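Print this page | E-mail this entry
3 comments

August, bench notes, started a little after 2

OK, so day one of the finger swap! Lingyun Lü wanted the black fingers back on both arms before we compare anything, so that's what we ran, with the Prominell controller at 80 percent speed and grip force at 145 on its own weird scale (the manual never says what the units are, and I've given up asking Herkusholm).

The job is the same one as before: metal fittings between the blue compartment tray and the perforated steel tray. The cylinders are the friendly ones. You come straight down, close, lift, done. The flat round nuts are the pain, they lie flat in their cells and the fingers need to get in beside them without riding up the cell wall.

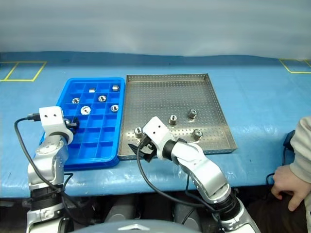

I'd still like to try the Cui fingers on those, the ones with the thinner tips. Lingyun thinks they'll flex too much on the heavier cylinders and she may be right, but for the nuts alone I'd take a bit of flex! Dropped the left arm's approach by hand and it felt a lot less jumpy than last week, so the new cable slack is helping, I think.

To do: get 300 cycles per finger set logged (same speed, same force, no cheating), ask Korkitgate about spare pads, re-teach the right arm over the steel tray

Shared 2 times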